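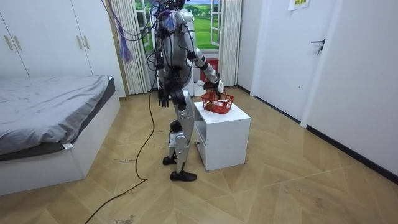 Textile Care Workshop, Doludgate
Notebook entry, 2019-10-02
Entered by N. Rinaldi. Read and initialed by K. Catterall.

Subject: color loss in madder-dyed bed linens, Tomora cotton, continued from the May pages.

The undyed control piece was taken from the cupboard this morning and compared with the washed pieces at the north window. The control remains a clean off-white with a faint gray cast along the old fold line. The fold line was noted in May and has not changed, so it is not considered further.

Wash conditions were as follows. Bath held at 65 degrees F, neutral soap, soft water from the tank. Soak of 15 minutes, hand agitation for 10, then rinses until the water ran clear. The pieces were laid flat on the screens and not wrung. The room was warm in the afternoon and the door to the passage was left open, which is not in the written procedure and should be recorded on the card as well.

Results, Tomora cotton, alum mordant. Slight bleeding in the first rinse and none that could be seen in the later ones. The color after drying is a little flatter than the retained swatch, with more brown in it. The hem is darker than the field on every piece. Kieran Catterall considers this a matter of thickness and trapped dye. The undersigned believes the hems were never fully wetted out before dyeing and that the liquor sat in the fold. A piece should be unpicked at one corner and the inside of the hem examined before either explanation goes into the report.

Results, Tomora cotton, alum with tannin. Better than expected. The first rinse was pale pink and the second clear. Hand is stiffer than the plain alum pieces. One pillowcase has a cloudy patch near the opening, irregular, with a soft margin. It was present before washing and can be found in the dye room notes under "uneven, lower left." It should not be counted against the wash.

Results, Jundow linen. These were included at the request of the dye room and were not part of the original plan. The linen took the color thinly and released a good part of it. The rinse water stayed colored well after the cotton rinses had cleared. The scouring of this lot is in doubt. A drop of water placed on the undyed Jundow offcut stood on the surface and had to be pushed in with a fingertip, and the same drop on the Tomora disappeared at once. It is recommended that the remaining Jundow be scoured again with washing soda before any further dye is spent on it.

Rub test. Dry rubbing left very little on the white cloth. Wet rubbing left a clear orange mark from the linen and a weaker one from the plain alum cotton. The tannin pieces marked the cloth only at the hem. The rubbing cloths have been pinned to the back of the sample cards — please do not remove them, as the last set was thrown out with the wipes.

Note on the water. The tank was refilled between the cotton and the linen. The test strip read pH 8 after the refill. No reading was taken before it, and the earlier figure therefore cannot be supplied. Madder is known to move toward the blue side in alkaline water, and some of the difference between the two fabrics may come from this alone. The linen result is to be treated as provisional until it is repeated from the same tank as the cotton.

Correction to the May pages. The entry headed "Khúc" gives the bark extract as a dye. It was used as a tannin bath ahead of the alum. The heading should be read as "Khúc, pretreatment," and the weight given beside it is the weight of dry bark before straining. The card for that batch has been amended in pencil. The printed summary has not been amended, and anyone holding a copy should mark it by hand.

Light exposure. The strips in the window frame were turned and the cover card moved down one mark. No reading today. The uppermost strip has lost color at the exposed end, plainly so when the card is lifted. The tape on the right side is letting go in the sun and has been replaced with cotton tie. Adhesive left on the strip should stay where it is, as solvent would confuse the comparison.

Care wording. The office has asked for a sentence that can be printed on the label for domestic users. The draft submitted reads: "Wash separately in cool water with a neutral soap. Dry flat, away from direct sun." Catterall has objected to "neutral" on the grounds that most households will not know which soaps qualify, and proposes "a mild soap without bleach or washing soda." The objection is accepted. The phrase "wash separately" is to be kept for all madder pieces, whatever the mordant, until the wet rub figures improve.

A separate question was raised about ironing. Heat was not tested. One plain alum corner was pressed while slightly damp and turned visibly browner under the iron, then came back most of the way as it cooled. This was an informal trial on a scrap and no instruction should be based on it. A proper test needs a thermometer for the plate, and the one in the drawer is broken.

Outstanding:
Unpick one hem, plain alum, and look inside.
Rescour Jundow linen. Repeat drop test on the result.
Take a strip reading from the tank before and after every refill.
Repeat linen wash from the same tank as a cotton control.
Obtain plate thermometer.
Ask the dye room how long the pieces were wetted out before the bath.

Added later, same page. The dye room has answered the last item. The pieces were wetted out overnight except for the pillowcases, which went in on the morning of dyeing. The sheets were in the overnight group and their hems are dark as well. — N.R.

Still think thickness. — K.C.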